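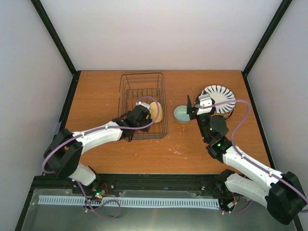
Figure 3. The two-arm cell used for the controller comparison, with the dish rack left of center. Fixed camera.

Last updated: Apr 16, 2018

4.2 Comparison of controllers on the dish rack task

The arms, grippers, and cameras were kept the same throughout the comparison in this section. Only the software that turns the commanded hand motion into joint motion was changed. The first controller, Drimano, follows the commanded position as stiffly as the motors allow. The second, Kotik, lets the arm give way when the motor currents rise, and then brings it back to the commanded path at a limited speed. Both were run on the same computer at the Adville lab, and both were tuned beforehand by Ebbe Nyberg, who did not take part in the trials.

Each controller was used for 80 trials. A trial began with both arms at their rest positions and ended when the operator called it complete or when the time limit ran out. The operator was free to choose which arm to use for each piece. We had first planned to assign the left arm to the rack and the right arm to the open table, but this made some of the starting layouts impossible to finish, and the rule was dropped before any trials were recorded. The layouts were drawn from the Benmoussa list described in Section 3, and both controllers were given the same layouts in the same order.

The rack is a hard test for a stiff controller. Its wires are thin and close together, and a fingertip that comes down slightly off its mark can land on a wire or go past it into a gap. With Drimano the arm kept pushing in either case. The rack then slid across the table, and the operator had to move it back or work with it where it was. With Kotik the fingertip came to rest against the wire, and in most cases a small correction by the operator was enough to free it.

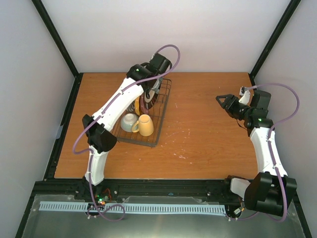
Plates were harder for Kotik than for Drimano. A plate standing on edge has to be held firmly near the rim while it is lifted out, and the softer arm tended to sag as it took up the weight. The plate would tilt and its lower rim would catch on the rack. Jaime Caldeira, who operated the arms in both sets of trials, learned to start the lift higher than looked right on the screen. We did not correct for this practice effect, and the later Kotik trials may be somewhat flattered by it.

Cups and mugs gave little trouble under either controller when they could be grasped by the wall. Grasps on a handle were less reliable, and we stopped counting them as a separate category when it became clear that the operator avoided them whenever there was another choice.

Dropped pieces were rare. There were three drops with Drimano and two with Kotik, which is too few to support any claim about which controller holds better. The difference we do trust is in how often the rack moved. It moved far less often with Kotik — this was plain in the fixed camera recordings even before they were scored.

The wrist cameras were most useful in the last part of the approach, when the forearm hides the fingertips from the fixed camera. They show the fingers and whatever lies just past them, but they give a poor sense of depth.

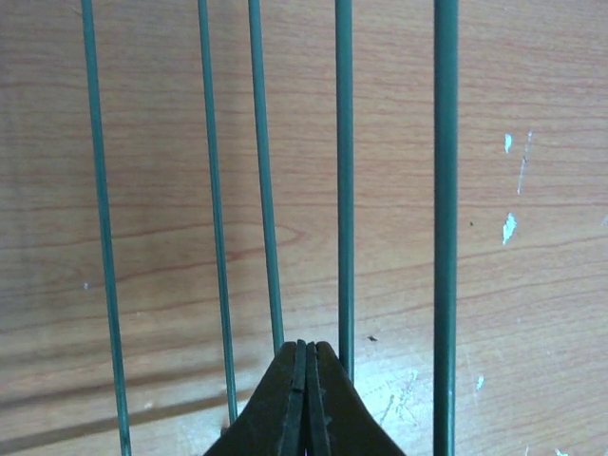 Could the task be run with the wrist cameras alone? We do not recommend it with either controller. The operator needs the fixed view to choose an arm and to keep the two elbows clear of the rack and of each other, and the wrist view shows neither elbow.

For the trials in Section 5 we kept Kotik and raised its stiffness in the vertical direction only. The sag on plates became smaller with this change, although it did not go away. The fixed camera and both wrist cameras were left in place.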